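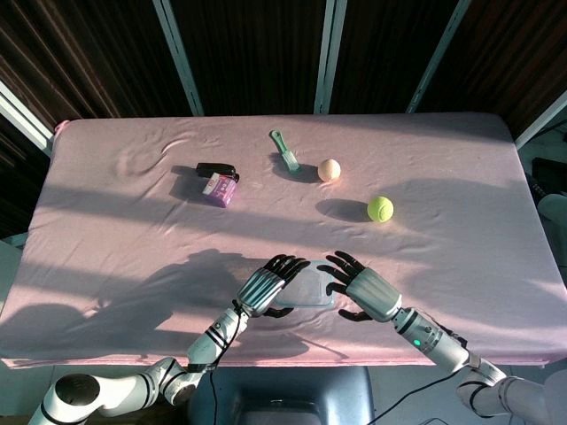
4. Comparing end effectors on the tabletop course

Section 3 left you with two arms that move when told to and, with luck, stop when told to. In this section you find out which hands or grippers you want on the ends of them. Set aside an afternoon. The Drosley quick-start card says twenty minutes, and the Drosley quick-start card was written by an optimist.

4.1 Laying out the course

1. Cover the table with a plain cloth and clip the corners. Small wrinkles are fine. Your customers' tables will have worse.

2. Put out a mix of shapes: a tennis ball, a smaller smooth ball, a brush with a handle, a small printed carton and something made of clear plastic. The clear plastic is there to humble the depth camera.

3. Leave a clear patch in front of the arms for the item under test. Keep the rest toward the back.

4. Set the Vrettos controller to COMPARE. The arms will raise themselves to the ready pose, which looks more menacing than it is.

Note: Direct sun is allowed, and you should run at least one set in it. Arm shadows moving over the cloth will show you how much your object detector has been guessing. Run a second set with the curtains drawn and keep the two logs apart.

CAUTION: Keep your own hands off the table while the ready light is on. The arms do not know you are helping.

4.2 Running the trials

5. Fit the first end effector and run HAND CAL. Wait for the second beep. The first beep means only that the speaker works.

6. Run 12 grasps on each object, returning it to its starting place by hand between attempts. Pause the controller every time you do this, including the time you are sure you don't need to.

7. Score a grasp as good if the object leaves the cloth and stays up for 2 seconds. Nudging, pinning and dragging go in the "contact" column, however promising they looked. 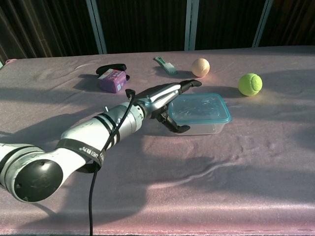 8. Check the cable before each set. It needs enough slack for the wrist to turn all the way and not so much that it sweeps the table. A cable that knocks over the carton has scored nothing, though Drikido firmware before version 16 may disagree.

9. For boxes and containers, start with the fingers open wider than the object and come in slowly. If the detector loses a see-through wall, tell it to look for the rim.

10. Save the log, swap the end effector and go back to step 5. Do not move the objects to "make it fair." It was fair.

4.3 Reading the results

Open the log in Atport Viewer and sort by object, then by end effector. An overall score hides the useful part: a hand can do beautifully with balls and treat every flat lid as a personal enemy.

If one row shows a grip force of 125 in every cell, the sensor is unplugged. Plug it in and repeat the set.

If both end effectors fail on the same object, go back to the camera settings in Section 2 before blaming the fingers.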